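Section 6. Setting the Table and the Fruit Plate

This section is for the dining table in the front room. Please read all the steps one time before you begin, and then do them in order. Leonora Yap wrote the first version for the Gritia guest house, and Woo-jin Son corrected the part about the cloth.

6.1 Preparing the cloth

1. Take everything off the table and wipe the top with a damp towel. Let it dry completely.

2. Unfold the light blue cloth with the printed side up. It has stars and pink-and-white logos on it, so you will see quickly which side is the correct one.

3. Pull the cloth from two opposite corners until it lies flat. Fold creases are normal after storage. Press them with your palm, from the middle to the edge.

Caution: Do not iron the cloth on the table. The heat can damage the print and also the surface under it.

6.2 Placing the bowls and the thermos

4. Put the orange container with the metal dishes at the back of the table, on the left.

5. Next to it put the red strainer with the tall glass vessel standing inside. Then put the thermos jug with the gray lid, and after it the pink glass bowl with the smaller bowls stacked in it.

Note: The handle of the thermos must be easy to reach. Close the lid before you move the jug, also when you think it is empty.
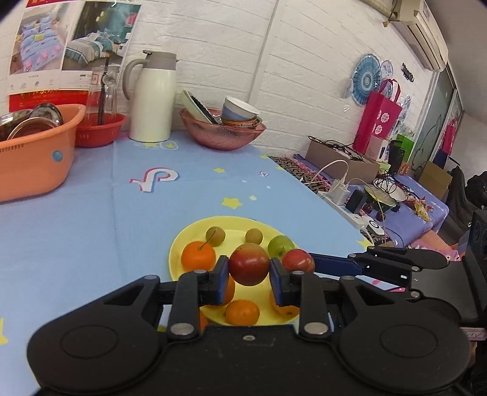 6. Check that you can take a bowl from the stack without moving the thermos. If you can not, make the space between them bigger.

6.3 Filling the plate

7. Wash the fruit in cold water and dry every piece with a clean towel. Water which stays under the fruit makes it soft by the next day.

8. Put the yellow plate on the cloth, in front of the bowls. Leave enough space for hands on both sides.

9. Lay the oranges first, because they are heavy and hold the others in place. A small stem can stay on, but turn it away from the softer fruit.

10. Add the guava and the apples between the oranges. Do not push them down. If a piece rolls off, the plate is too full and you should take one piece away.

11. Put the smallest fruit last, toward the back. 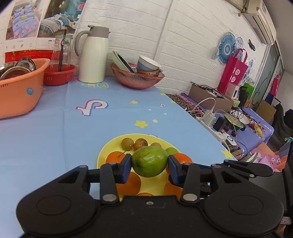

Fig. 1. Guava held above the yellow plate, with oranges around it.

Caution: Always lift the guava from the sides. When it is ripe, a finger pressed on the top will leave a brown mark.

6.4 Fruit that does not fit

12. Lay the extra pieces directly on the cloth, close to the front of the plate. A mango should lie on its side. An apple can stand alone if its bottom is even.

13. Let the pieces touch each other lightly, so they do not roll. 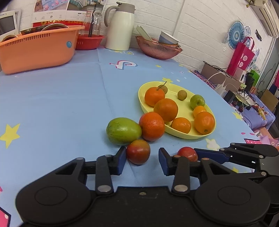

Fig. 2. Red apple, green mango and large orange on the cloth in front of the plate.

Note: Fruit on the cloth should be eaten first. Move what remains to the plate when there is a free place.

6.5 Daily care

14. Look at each piece every morning. Turn it over and feel the bottom side.

15. Cut fruit must not go back on the plate. Cover it, keep it in the refrigerator and use it within 24 hours.

16. Every 2 days, empty the plate, wash it with warm water and mild soap, and repeat steps 7 to 11.

If juice drops on the cloth, lift the fruit away and press a wet towel on the place. Do not rub. For washing the whole cloth, see Section 7.

Text last checked by Imelda Yap, 19/04/2020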